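Snack Buying Habits in a Student Residence
Project report by Agathe Barbier and Loïc Bailly

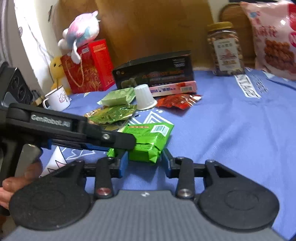 For this project we asked 32 students of the Mollel residence where they buy their snacks and how they choose them. The questions were given on paper in July, and each student answered alone.

Price was the first reason for most of them. The small shop downstairs is more expensive, but it stays open late – this was important for 7 students who work in the evening. Brand was less important than we expected. Our tutor, Nadège Mallet, advised us to ask also about package size, and we added this question before printing the final form.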